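Chapter 6
Hand-Held Grippers as a Purchased Kit

6.1 Scope of the chapter

Chapter 5 treated the gripper as a part bolted to the end of an arm. In this chapter the arm is removed. The gripper is carried by a person, a camera rides with it, and the recorded motion is later used to train an arm that was not in the room. Several firms sell this arrangement as a kit. The one used throughout the chapter is the Adis kit from Hidness, in the version sold from July onward. A competing kit, the Salehi, is brought in where its design differs enough to matter.

The reader should be able, by the end of Section 6.7, to read a kit's data sheet, check the parts on arrival, and decide whether the recordings it produces will suit a given task.

6.2 What the buyer receives

The Adis kit ships as 2 hand-held units, a charger, a calibration board and a license for the Iltent software, which lines up the video with the finger opening. Each unit has a trigger, a pair of fingers and a camera mount. The camera is bought separately. Spare fingers are sold in sets and are the part most often reordered.

The license covers 400 recordings. Further recordings are bought in blocks of 200. A recording that is deleted before upload does not count against the license; one that is uploaded and then rejected does. Buyers who plan long sessions should settle this point with the seller in writing.

6.3 Fingers and pivots

Finger wear sets the service interval. Play at the pivot lets the tips drift apart under load, and the software then reports an opening smaller than the true one. The error is small at the start of a session and is easily missed. Section 6.5 gives a test for it using the calibration board.

Flat inner faces hold boxes and the walls of open containers well. They are poor at holding round stock and thin sheet. The Salehi kit offers a padded finger that grips round stock better but hides more of the object from the camera. The choice between the two should follow from the list of objects, which must be drawn up before the order is placed.

6.4 The work surface

Both sellers recommend a plain, matte table under even light. Few marks on the surface means that the software has little to track there, and it must rely on edges, walls and objects farther off. 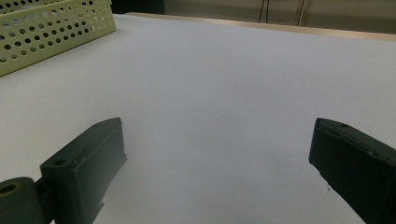
A surface with no pattern at all can therefore cause lost tracking when the unit is brought close to it. The remedy in the Adis manual is to begin each recording with the camera raised, so that the far edge of the table and the fixed background are in view, and to lower the unit slowly. Adding a printed mat also works, but the mat must then be present in training and left out of at least part of the test set.

Containers should be set down away from the starting position of the fingers, with room for the hand to approach from more than one side. A session plan of 14 starting positions is used in the exercises. It is enough to show whether tracking holds over the whole table, and too small for training.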